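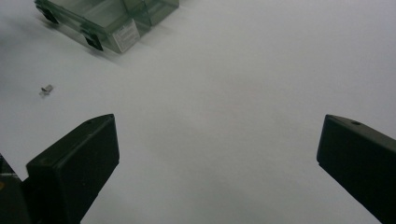
According to an unsigned remark in the visitor book of the Nekwood paper museum, a sheet is only called white until a second sheet is put next to it. Paper makers know this problem well, and the whiteness of paper is one of the first properties which a buyer looks at.

Whiteness of paper

In everyday speech, whiteness and brightness are used as the same word. In the trade they are different. Brightness tells how much blue light a sheet reflects. Whiteness takes in the whole range of visible light, so two papers of the same brightness can look different to the eye, one a little pink and the other a little green.

Causes of shade

Wood pulp is brown or yellowish before bleaching, mostly from lignin, a substance that holds the fibers together. Bleaching removes the lignin or changes its color. Fillers such as chalk and clay make the sheet whiter and also less transparent. Many office papers contain optical brighteners, which take in ultraviolet light and give it back as blue. Under a lamp with little ultraviolet such a paper loses part of its effect and can appear dull.

Yellowing

Paper that still contains much lignin turns yellow in daylight. Newsprint is the best known case – a newspaper left at a window changes its color quickly. Acid in the sheet also causes aging, even in the dark, and makes the paper brittle.

Local production

The Posteck mill at Skukport made white writing paper on 2 machines, the larger with an output of 770 sheets per minute after cutting. The paper was sold in 9 shades, from "snow" to "cream", in packs of 50 sheets. The shade "snow" was given up when the mill passed to the firm Rengifo, and the other names stayed in use. Every Friday a sheet of each shade was put in a closed drawer for later comparison – a part of these sheets is now kept in Nekwood.

See also: Bleaching of wood pulp; Opacity; Newsprint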